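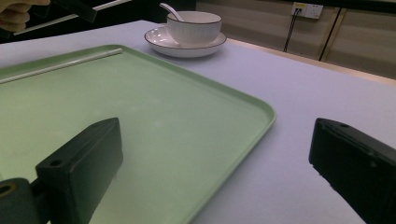
Assistant Tennis Coach, Junior Performance – Cadwaladr Racquet Center

Position type: part-time, seasonal, with review for extension
Reports to: Hòa Tăng, Director of Junior Tennis
Start: February

Position summary
Cadwaladr Racquet Center is hiring an assistant coach for its junior performance group. Players in the group are ages 11 to 17 and compete in sectional events. The assistant runs assigned courts during group sessions, feeds and supervises drills, and charts matches. Private lessons are not part of the position but may be booked separately at the standard court rate once the first month is complete.

Duties
Run 2 courts during weekday afternoon sessions and the Sunday match-play block.
Follow the written session plan. Changes to drill order are at the coach's discretion; changes to total hitting load are not.
Chart at least one full match per player per month using the Brastari template (serve location, return depth, rally length, point ending).
Enter charts before 9 p.m. on the day of play.
Travel to away tournaments when assigned. Mileage and lodging are reimbursed on receipt.
Inspect nets, center straps and ball carts before the first session and report faults to the front desk.

Required
Playing background at college level or equivalent tournament results.
Current coaching certification from a recognized body.
Current first aid and CPR cards.
Background check and safe-sport training, both completed before the first day on court.
Ability to feed accurately from the baseline and the service line for a full session.

Preferred
Experience with players moving from the green ball to the standard ball.
Working knowledge of match charting. Training on the template is provided – two evening sessions, paid.
Conversational Spanish or Vietnamese.

Pay and terms
The season stipend is $3,550, paid in two equal parts. Tournament travel days are paid separately at the center's day rate. Staff receive free court time outside peak hours and a $400 credit at the pro shop, usable on strings, shoes and grips. The credit does not carry over to the next season.

How to apply
Send a resume, copies of certifications and the names of two coaching references to the junior tennis office, marked for Hòa Tăng. Include your weekday availability from 3:30 p.m. onward. Selected applicants will run a 40-minute trial session with four players from the group, followed by a short interview. The trial is paid. Incomplete applications are held for one week and then closed.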